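Small Cloths, Small Spots and Other Kitchen Tips
Posted Tuesday, January 5, 2021

New year, clean drawers! I spent the whole weekend going through my kitchen linens and I'm so pleased with how it went that I'm writing it all down before I forget.

First, pull out every cloth you own and put the lot on the table. Anything that smells musty goes in a hot wash with a cup of white vinegar and no fabric softener. Softener leaves a coating on cotton, and a coated towel just pushes water around your plates (I put up with that for years and blamed the towels).

Printed cloths are a different story. I love a bright one with a white pattern on it, but wash it inside a pillowcase, in cool water, with other things of the same color. Dry it flat or on a line if you can. The print stays crisp so much longer!

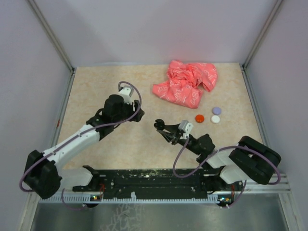 Now for the folding. Shake the cloth hard by two corners, lay it down and smooth it from the middle out with the flat of your hand. Fold it in thirds the long way, then in half, and stand it on its edge in the drawer. You'll see every pattern at a glance, and pulling one out doesn't wreck the pile.

If a cloth has been sitting in a heap and the creases won't budge, mist it with plain water, roll it up tight and leave it for 5 minutes. After that your hands will do most of the work, and the iron can stay in the closet.

Small round things are my other weakness: coasters, jar lids, little discs from games. They creep into the linen drawer and roll to the back. A shallow dish on the counter catches them all day long, and I empty mine after supper.

Tea stains next! Baking soda and a few drops of water, rubbed in with an old toothbrush, left for an hour and rinsed cold. Try a corner first if the color is strong.

More on shelf liners in April.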